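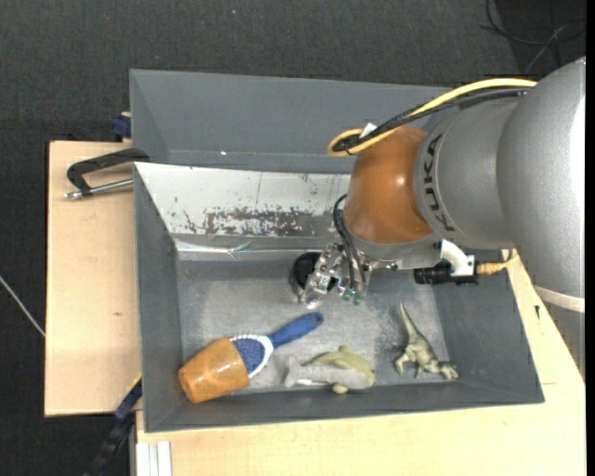 Metden's household reuse store will start taking small items again on Sunday, after moving its sorting work into the carpeted room behind the shop floor. Doors open at 9 a.m. and the drop-off counter on Gosling Street will be the only place where items are accepted.

The store, run by Vindlow, stopped accepting small goods in June when its old sorting space was handed back to the landlord. Furniture was still taken during the break, but lids, knobs, jar tops, drawer pulls, casters and other loose pieces were turned away.

Under the new setup, small items go into gray rectangular bins with sloping sides, set among pale wooden work surfaces. Each bin is dealt with before the next one is brought in from the counter. Whatever can be matched to something already in stock is put with it, and the rest is priced by the piece or sent to the mixed shelf.

"People bring us one lid, or one wheel off something, and they apologize for it," said Hertta Riihimäki, who manages the store. "They don't need to. A lot of our customers come in looking for exactly one of something."

The mixed shelf was among the busiest parts of the shop last year. The store sold 3,046 loose pieces from it, according to figures Vindlow gave to the town. Another 831 were matched with an incomplete set or a piece of furniture and sold as part of it.

Riihimäki said the old room had a concrete floor and narrow shelves, and anything round that was dropped tended to end up under them. The new one has a dark carpet, chosen mainly to cut down on noise. It also has more room to set a bin down with clear space on each side – something staff had asked for when the move was being planned.

Some rules have changed. Items should be clean and dry, and should be brought in an open box or a paper bag that can be left behind. Screws and nails are welcome if they are in a closed jar. The store will not take batteries, light bulbs, knives or anything that has held paint or oil. Glass is accepted at the counter only if it is handed over separately.

Each household may bring up to two boxes per visit. There is no charge, and no appointment is needed.

Ryan Tunstall, who repairs chairs and small tables at his shop on the other side of Metden, said he had missed the supply over the summer. He buys casters and round feet from the mixed shelf and had been ordering new ones by mail.

"The new ones are fine, but they never match the other three," Tunstall said. "I'd rather dig through a shelf for half an hour."

Prices on the shelf will stay as they were, and the discount for repair shops will carry over. Buyers who are looking for a particular piece can leave a note at the counter with the measurements. Notes are kept for a month.

The Zimunitz branch has kept its own sorting room and is not affected by the change. It will continue to accept small items during its usual hours, but pieces left there will no longer be sent on to Metden for matching.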